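November 2019
Von Natália Skála

Die Zelle steht in der Gemeinschaftswerkstatt Jurkden auf einem Tisch an der Rückwand. Puspita Wibisono hat den Rahmen aus Aluminiumprofilen im März aufgebaut und seither zweimal neu verschraubt. Im ersten Aufbau saß jeder Arm auf einer eigenen Konsole; nach jedem Transport musste der Abstand der Basen neu vermessen werden. Jetzt tragen Profile an der Vorderkante beide Arme. Das Projekt heißt Tostesero, die Materialkosten ohne Arme lagen bei 280 Euro.

Sortiert werden Klemmbausteine nach Farbe.
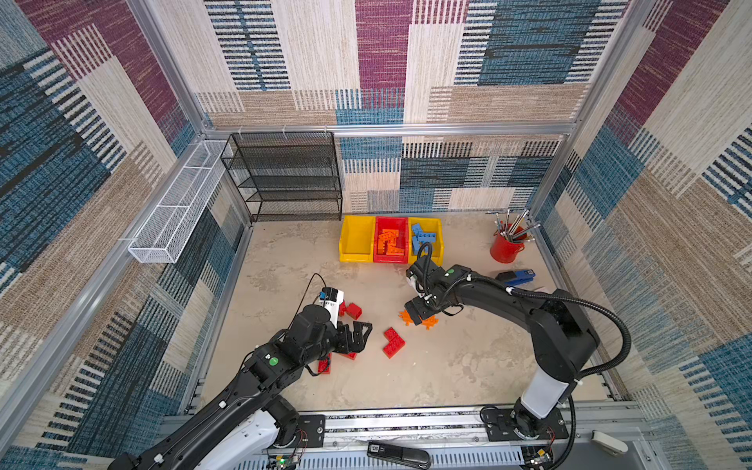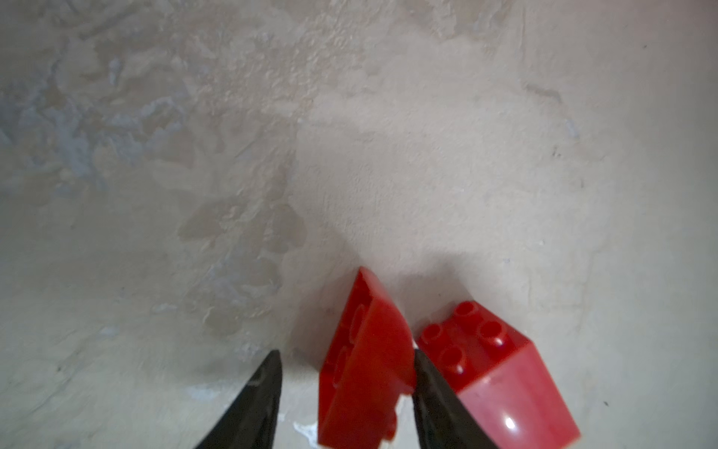
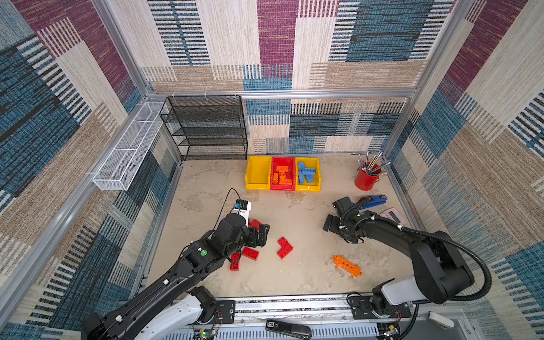
Rote Steine im Arbeitsbereich der Zelle.

Die Steuerung Brorkano läuft auf einem gebrauchten Rechner und fragt die Gelenkwinkel alle 11 Millisekunden ab. Kritisch bleibt die Kabelführung. Wibisono verlegt die Leitungen mit Reserve am Handgelenk, denn eine zu kurze Schlaufe zieht bei gestrecktem Arm am Stecker. 2 Stecker gingen so verloren.

Für das Greifmodell sind 900 Durchgänge vorgesehen. Hochkant stehende Steine bereiten mehr Mühe als flach liegende, weil die Fingerspitzen dort wenig Fläche finden. Als Nächstes wird das Spiel im Ellbogengelenk vermessen. Die Messuhr dafür stellt die Firma Šimko leihweise.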